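Where to eat soup late in Bulanora?

tarmo_n
I finish work at 22:00 and I would like a warm soup, not chips again. Holst closes its kitchen too early. Does someone know a good place?

aurora.p
Try Zanden, near the bus station. The fish soup is very good and they give you bread with it. I go there since March.

sorin_g
I do not agree about Zanden. The last two times my soup was too salty and the waiter was in a hurry. For me Herer is better, also for the price.
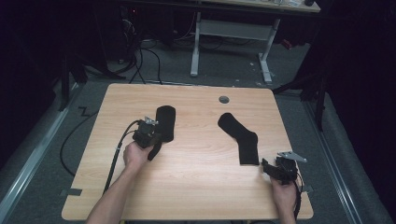
At Herer you can order the bean soup until midnight, and you may ask for a half portion.

aurora.p
Herer is fine, but the music is so loud that I cannot hear my own sister.

sorin_g
Sit in the back room, it is quieter there.

tarmo_n
Thank you both. I will go to Herer first, and to Zanden when I want fish. Do they take cards?

sorin_g
Herer yes. Zanden I do not remember.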